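Print this page | E-mail this thread

Hultdale Hotel: anyone been since it opened?

tmalik_travels
July 2, 2026

I have a booking in August at the new Hultdale, the one on the old customs house site. Five nights, and the price is not small. The designer is Jiden, who did furniture before this. I would like to hear from people who have stayed there. Most of what I can find online is from the opening party, and I don't care what the canapés were like.

corridor_sleeper

Stayed in May. The room was good and the bed was very good. Breakfast ends too early for a hotel that charges that much. Ask for the river side. I was in 813, which faces the river but is next to the service elevator, and you hear it from six in the morning.

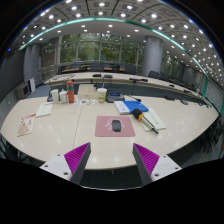
Tanveer Malik here, same person as above, thanks for the room number. Part of my reason for going is a one-day meeting, so I asked the sales office about the conference level. They were quick to answer and polite. What matters to me is whether people at the far end can hear, so a handheld microphone with a foam cover, like the one lying on the paper there, is enough for me. I don't need a stage. They quoted 2000 for the day with coffee and lunch, and the room can't be split.

jatoi_t

That quote is high. I booked a day at the Stastena last year for less, and they included the projector and someone to run it. The Hultdale is charging you for the name on the door.

corridor_sleeper

The Stastena is also next to a highway. I have done meetings in both. You get what you pay for, mostly.

jatoi_t

The conference rooms at the Stastena are at the back. I never heard the road once. Did you have the front rooms?

corridor_sleeper

Front, yes. Fair enough. I still think the food is better at the Hultdale.

plainkey

I will disagree with the whole idea of designer hotels. The designer does the lobby and the launch interview, and then a regular contractor does the bathrooms. At the Hultdale the light switches by the bed are not labeled and one of them turns on the bathroom. My wife found that out at two in the morning.

tmalik_travels

Jiden is supposed to have done the bathrooms too, according to the hotel's own brochure. But I take the point on the switches. Going back to the meeting, I asked if they would take something off the price if we skip lunch and walk to the market. They came down by 100. 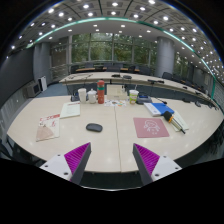 I don't think that is much for a lunch for the whole group, so I have asked again. I also asked if guests staying five nights get a better day rate. The woman on the phone said she would check with the manager and call back. I will post what they say.

jatoi_t

Get it in writing. Also ask when the coffee is served. At some places the morning coffee is put out before anyone arrives and they count that as the break.

plainkey

And ask for a room away from the elevator.

tmalik_travels

Already done. They have me on the river side, other end of the hall from 813.

Print this page | E-mail this thread

Comments

Tariq Jatoi: I am jatoi_t above, I lost my login. The Stastena has raised its day rate since I posted, so check before you book on my word.

riverbend: Does the Hultdale have parking? The website only says "nearby."

corridor_sleeper: There is a garage across the street. The hotel doesn't own it and the front desk won't stamp your ticket.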